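About us

Hello, and come in! We're Stateo, a small print and colour studio. We make canvas prints, framed posters, cushion covers and the odd tote bag, and we spend far too much of our lives arguing over whether a thing is coral or salmon. If you've landed here from a search for "orangey pink print for hallway", you're among friends.

I started the business at my kitchen table with a borrowed printer and a stack of paint charts I'd been hoarding for years. I'd been working in the office of a wallpaper showroom, answering the phone, and the same call kept coming in. Somebody had painted a room, they loved it, and now they couldn't find a single picture that went with it. They'd bought three online and sent three back. The blue was too green, or the green was too grey, or it had looked lovely on the screen and turned up the colour of cold tea. I used to suggest things off the top of my head, and after a while I thought I might as well have a go at making them.

So that's what we do, in a nutshell. You tell us the colour on your wall, or your sofa, or the rug you're not willing to part with, and we find or make a print that sits happily with it. We've got 200 designs in the shop at the moment and every one of them can be ordered in any of our colour families. It took me an entire winter to set that up and I'm still rather pleased with it.

How we choose colours

We bring out new colour families twice a year, in February and September. People always ask if we follow the big "colour of the year" announcements, and the answer is a bit. I read them all with a biscuit in hand, same as everybody else in this trade, and some years I think they've got it spot on. Other years I look at the shade and can't imagine a soul wanting it in their bathroom. We'll usually do something in that direction if people are asking for it, but we mix our own version and give it our own name, and it stays in the shop long after the fuss has died down.

Our first family was called Tedix, which was a typing mistake on a label that I got fond of. It's all soft warm pinks and brick shades and a very dark navy to calm them down. It still outsells everything else. Then came Kassab, which is the greens – olive, sage, a mossy one that photographs terribly but looks gorgeous in the flesh – with a mustard I fought hard for. Cumix is the newest. That's our pale one, chalky blues and oatmeal and a lilac so faint that customers have written in to ask if theirs has been printed at all. (It has. Try it next to something white.)

If you want a rule of thumb for matching, mine is to pick the second most noticeable colour in your room and go for that. The first one has had enough attention. A living room with a big green sofa doesn't need a big green picture, but if there's a bit of rust in the curtains, a rusty print over the fireplace will pull the lot together. I've said this so many times on the phone that I ought to have it printed on a mug. 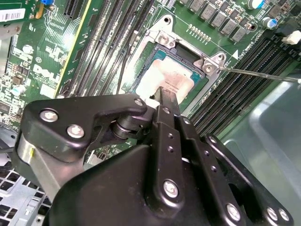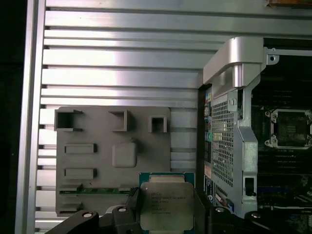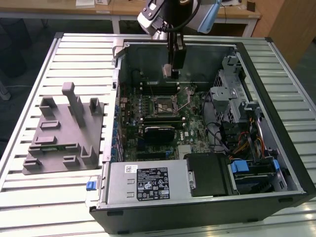 What we print on

Our canvas is a cotton and polyester mix, stretched over pine bars. We do two depths, a slim one and a chunky one, and I'd go for the chunky if you're hanging it without a frame. The picture carries on round the sides, so you don't get a white edge staring at you when you walk in through the door. If you'd prefer plain sides, put a note in the box at the checkout and we'll do them in whichever colour you like.

Paper prints are on a heavy matt paper with a slightly toothy feel. I don't stock gloss. I've tried to like it, and I can't be doing with seeing my own face and the window in it every time I look at a picture. Frames come in oak, black or white, and there's a fourth option I'm very excited about, which is a frame painted to match your print. We launched it quietly last spring and it went a bit mad! Painted frames need longer to get to you than the rest, so please do allow for that if it's a present.

Cushion covers and totes are printed on a thick cotton. They wash well at a low temperature, inside out, and they'd rather you didn't tumble dry them. The colours on fabric always come out a touch softer than on canvas. I mention it here and on every product page, and I still get emails, so I'll mention it again: a touch softer! If you're after an exact pair, order the swatches first.

Swatches, and why I go on about them

Every colour we print is available as a swatch, on canvas, paper or cotton, about the size of a playing card. Stick it on the wall with a bit of tape and leave it there for a couple of days. Look at it at eight in the morning and again with the lamps on. Colour shifts such a lot through the day, and a coral that's cheerful over breakfast can go quite brown by teatime in a north-facing room. My own hallway has been through four different prints for exactly this reason and I do this for a living.

Screens don't help. Your phone is probably showing everything brighter and bluer than it is, particularly if you're scrolling in bed at midnight, when it's more likely to have gone all yellow. We photograph our prints by a window on a cloudy day and we try not to fiddle with them afterwards, but a photo can only get you so far. A swatch costs less than a coffee, and we take the price off your order if you go on to buy something.

Where the designs come from

Most of the designs are ours. I draw a fair few of them myself – the wobbly jugs are mine, and so are the seaweeds – and the others come from artists who license their work to us. They're paid on every sale, including sale prices, and they get a say in which colours their work can appear in. One of our painters won't have her poppies in blue under any circumstances, and I think she's right.

We're always happy to look at new work. Send up to six pieces by email, small files please, and tell us a little about how you made them. Patterns, still lifes and loose landscapes tend to do well here. We get sent an awful lot of stags. I've nothing against a stag, but we've got plenty to be going on with.

Bigger orders

We also supply cafés, holiday lets, dental surgeries and a surprising number of estate agents. Our biggest job so far was 63 canvases for a seaside hotel, all in Tedix, with no two the same. We hung them ourselves over one very long day and I couldn't lift my arms properly for some time afterwards. For orders like that, we'll put together a colour plan first so that you can see how one room leads into the next, and there's no charge for it if you go ahead.

Trade prices start at ten pieces. They can be a mixture of sizes and colours, and you don't need to be a designer to qualify. If you're doing up a whole house and the numbers add up, that counts.

Posting and returns

Prints go out in flat boxes or tubes, wrapped in paper and with card corners on anything framed. We gave up on plastic bubble wrap a while back. Unframed prints are usually on their way within two working days, stretched canvases take nearer a week, and painted frames take two to three weeks depending on how many are in the queue and how damp it's been, because paint has its own ideas about drying.

If you don't like what you've ordered, send it back within a month and we'll refund you or swap it for another colour. We ask you to pay the return postage if you've simply changed your mind. If we've made a mess of it, we pay, and you'll get an apology and a swatch pack too. Painted frames and special sizes can't come back unless something's wrong with them, so have another look at the measurements before you press the button. Measure the wall as well as the gap between the pieces of furniture, and remember the light switch.

Each print has a little number pencilled on the back. That's the mix number, and it's worth keeping a note of, as we can use it to make you a matching one years down the line. We've got more than 1,000 mixes written down in a set of ledgers (and typed up, don't worry), going right back to the kitchen table. People write in wanting the same pink they had in their last house, and I do love digging those out.

Come and see us

The studio has a small shop at the front where you can see all three colour families on the wall and rummage through the seconds box, which is full of prints with a bumped corner or a slightly wonky trim at half price. We're open from ten until four most days, but do check the contact page before you set off as we shut for trade fairs. Bring a cushion, a scrap of curtain or the lid of your paint tin. A customer once brought in a drawer.

If you can't get here, email is best, and a photo of your room taken in daylight helps enormously. Please don't tidy up first. I'd like to see the real colours, toys and washing and all, and I'll write back with two or three ideas and the swatches I'd try.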